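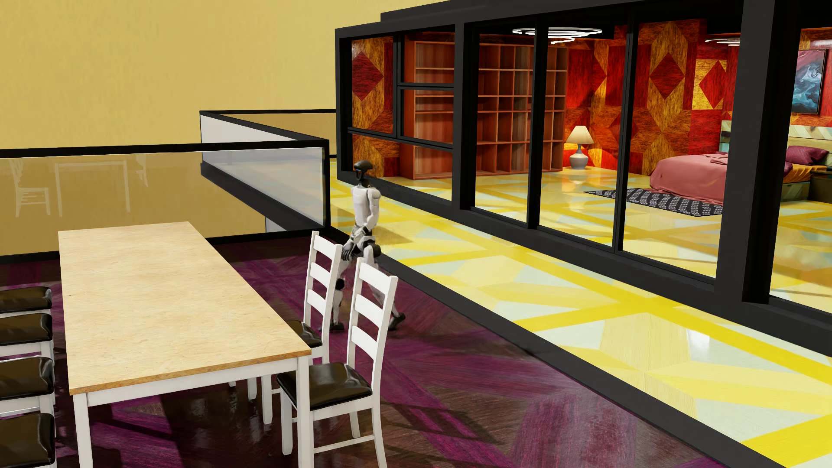
4.3 Walking the robot through the house by remote control

In this section you show the robot a route in the simulated house. You drive, the robot walks, and the program saves what you do as one demonstration. Please read the whole section one time before you begin. The steps for arm and hand tasks are in section 5 and they are different.

Before you start

You need the Tidine desktop program, the hand controller, and a house file which is already loaded (section 4.1). The robot must stand on its own feet with the status light in the program showing green. If the light is yellow, go back to 4.2 and repeat the balance check.

For the first training we recommend the dining room route. It goes along the dining table, through the passage between the chairs and the glass partition, and stops near the bedroom. The passage teaches you how wide the robot is when it walks.

Recording a route

1. Open the Route tab and press New. Give the route a short name without spaces. The name can not be changed later.

2. Choose your view. Follow view keeps the robot in the middle of your screen. Free view stays where you put it. New operators should use Follow view.

3. Set the walking speed with the slider. The scale goes from 0 to 300. Keep it at 200 or lower in the dining room.

4. Press and hold the left trigger. The robot listens to the stick only while the trigger is held.

5. Press Record. Wait until the red dot appears beside the route name, then count 2 seconds before you move the stick. The robot needs a quiet beginning in each demonstration.

6. Push the left stick forward, slowly. The robot takes its first step with the foot that carries less weight. You do not choose the foot.

7. Steer with the right stick. Make small corrections and make them early. When the robot is already beside a chair, a big correction turns its shoulder into the chair back.

8. When the robot comes to the end of the route, let the left stick return to the center by itself. Do not release the trigger yet.

9. Wait until both feet are flat on the floor. Then press Stop, and after this release the trigger.

10. Press Play and watch the route from beginning to end. If you are satisfied, press Keep. If not, press Discard and start again from step 4. The name remains.

CAUTION: If you release the trigger in the middle of a step, the robot freezes with one heel in the air and it may fall. In simulation nothing is broken, but the demonstration is lost. On the real robot this is an emergency stop and the overhead strap must be attached.

NOTE: The program does not save any route shorter than 15 steps. It shows the message "Too short" and returns to the Route tab.

Glass and shiny floors

The house has a glass railing, a large glass partition and polished floors. All of them give reflections. In the glass you may see a second chair or a second table where there is none. Do not steer according to reflections. Use these marks instead:

- the black top rail and the black base of the railing
- the black posts of the partition
- the black border strip on the floor, between the purple part and the yellow walkway

If you are not sure where the glass is, press the Map button. The map draws glass walls as a double line. The robot stops when you open the map and continues only when you push the stick again, so it is better to look at the map before you record.

Furniture

Chairs are solid for the robot. It can not push them. If it touches a chair, the word Contact appears at the bottom of the window and the time of the contact is written into the demonstration. One light contact is accepted. With two or more, please discard the route.

You can move the chairs before recording (Edit house, then drag). Move them back afterwards, or save the house under a new name. Other operators use the same house file and their old routes will not fit any more.

How many demonstrations

Record the same route several times, with small differences. Start a little more to the left, or walk a little slower. If all the demonstrations are the same, the robot learns one line on the floor and becomes lost when it is put beside this line. Do not make mistakes on purpose.

If something goes wrong

The robot does not walk: check that the left trigger is fully pressed. A half-pressed trigger gives no message.

The robot walks in a curve: the right stick is not in the center. Run Stick check in the Settings menu.

The red dot does not appear: the disk is full, or the route name contains a space.

The robot turns but its head looks the other way: this is normal in Free view. The head follows the walking direction after the next step.

Changes to this section: steps 8 and 9 were separated on Nov 5, 2024, at the request of Imani Muriithi. Text by Roxana Husar, checked by Ovidiu Enache.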